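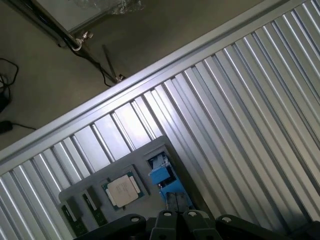
The Night the Gripper Wouldn't Let Go

I got to Flendham in July expecting a boring story. Robots putting computers together, very tidy, very quiet. Then Anum Arain, who runs the cell, handed me a processor with a nick in one corner and said, "Ask me about this one!"

So I asked. The arm had done 1,317 clean picks in a row (she has the log taped to her monitor). On the next one, the fingers closed, the chip came up, and the release command never got through. The arm moved on to its next position anyway, still holding on, and dragged the part straight across the fixture tray.

Anum hit the stop. Her hand had been 18 inches away — close enough that she still talks about it in a lower voice.
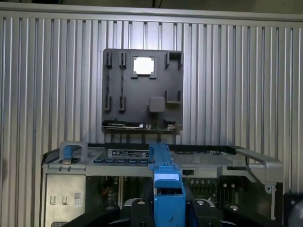 A cable, of all things

Junaid Siddiqui spent 46 hours hunting for the cause. Software, he figured, then the fingers, then software again. It was a signal cable, worn thin where it bent at the wrist, and it only dropped out at one particular angle.

Now the arm won't move until the gripper confirms it's open, and hands stay out of the cell while the power's on. "We should've had both from day one," Junaid told me. The new cable has its own line on the inspection sheet, with Anum's initials next to it.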